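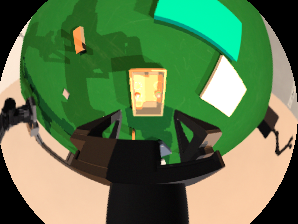 La primera vez que Milagros Sepúlveda cruzó el puente hacia Farnelden llevaba una carpeta bajo el brazo, dos bolígrafos y una caja de dulces de almendra que su madre había insistido en meterle en la bolsa. Los dulces, me cuenta ahora riéndose en la cocina de su casa de Trirarville, abrieron más puertas que la carpeta.

De aquel viaje salió el hermanamiento entre las dos poblaciones, separadas por un río y por una frontera que durante décadas se cerraba al anochecer. Hoy la gente cruza a comprar pan, a ver a los primos o a tomar café (el de Farnelden es mejor, y eso en Trirarville se reconoce en voz baja), y cuesta imaginar que para llevar una bicicleta al otro lado hiciera falta un formulario sellado en las dos orillas.

Sepúlveda era entonces concejala de relaciones exteriores, un cargo que en un municipio pequeño sonaba casi a broma. No tenía despacho. Recibía a las visitas en la sala de lectura de la biblioteca, entre los periódicos atrasados y un radiador que hacía un ruido de mil demonios, y allí se redactó el borrador del convenio, que cabía en una hoja por las dos caras.

- Lo escribimos en los dos idiomas y ninguno de los dos quedó bien - recuerda -. La palabra "vecino" nos llevó una tarde entera. En la versión de ellos significaba también pariente, y al final dejamos esa, que nos gustó más.

El texto se sometió a consulta y lo aprobaron 1.257 vecinos de Trirarville, con 94 votos en contra. Ella no guarda rencor a los del no; a varios los conocía desde la escuela y sabía que temían por el mercado, por los precios de la otra orilla. Algunos tenían razón: la vieja mercería no aguantó, y Sepúlveda todavía lo menciona con una mueca. Otros negocios, en cambio, aprendieron a rotular en dos lenguas y a cerrar más tarde.

La parte más delicada llegó con el transporte. El autobús de la línea Netlow, que hoy une las dos plazas mayores, estuvo parado un noviembre entero por una discusión sobre quién debía pagar el seguro en mitad del puente. Hubo cartas muy corteses y muy largas, hubo una comida en la posada Treloar que se alargó hasta la cena, y hubo por fin un acuerdo: cada ayuntamiento paga hasta la última farola de su lado. La farola del centro la pagan a medias - y, según se dice, es la única que nunca se funde.

El 30 de mayo de 2025 los dos plenos volvieron a reunirse para renovar el convenio, esta vez en Farnelden, con las ventanas abiertas y mucho ruido de golondrinas. Se añadió un capítulo sobre el intercambio de maestros y otro sobre el agua del río, que baja más escasa que antes y que va a dar, me temo, bastantes quebraderos de cabeza a quienes vengan detrás. Los alcaldes firmaron de pie. Sepúlveda, ya retirada, estaba sentada en la tercera fila, junto a la antigua intérprete, y las dos se pasaron media ceremonia cuchicheando.

Le pregunto qué habría cambiado de aquella primera hoja. Se lo piensa mientras recoge las tazas, abre el grifo, lo vuelve a cerrar.

- El artículo de las fiestas - dice -. Pusimos que cada pueblo invitaría al otro a las suyas, pero no pusimos quién llevaba la orquesta. Todavía están discutiendo.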